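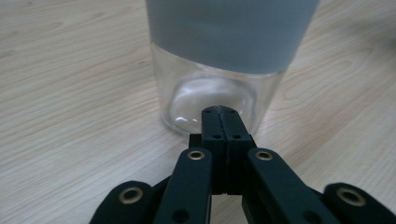
Glasgefäß mit grauer Manschette auf hellem Holztisch

Sostby Möbelmaße: Liesmich

Schön, dass Sie hergefunden haben! Sostby ist eine kleine Sammlung von Maßen und Angaben zu Esstischen, Bänken und Anrichten, die ich über die Jahre zusammengetragen habe, anfangs nur für die eigene Wohnung (die Küche in Korkham war wirklich sehr schmal) und später, weil immer mehr Leute danach fragten.

Inhalt
Die Tabelle moebel.csv umfasst 756 Einträge, jeder mit Länge, Breite, Höhe, Holzart und, soweit bekannt, der Länge im ausgezogenen Zustand. Alle Maße stehen in Zentimetern. Bei 28 Einträgen fehlt die Holzart noch — wer sie kennt, darf sich sehr gern melden!

Verwendung
Die Datei lässt sich mit jeder Tabellenkalkulation öffnen, Trennzeichen ist das Semikolon. Wer mit dem Raumplaner Flarus arbeitet, nimmt bitte flarus_import.csv, dort heißen die Spalten etwas anders. Der Platz für zurückgeschobene Stühle ist nirgends eingerechnet, ich selbst gebe an jeder Längsseite 100 cm dazu und bin damit immer gut gefahren.

Bekannte Lücken
Runde Tische sind leider schwach vertreten. Die Reihe Biwott wurde von Hand mit dem Maßband aufgenommen, da kann es schon einmal um einen Zentimeter danebenliegen.

Mitmachen
Korrekturen und neue Stücke bitte mit Angabe der Quelle einreichen. Im März kommt die nächste Fassung, bis dahin sammle ich fleißig weiter.

Gepflegt von Vasanthi Pinto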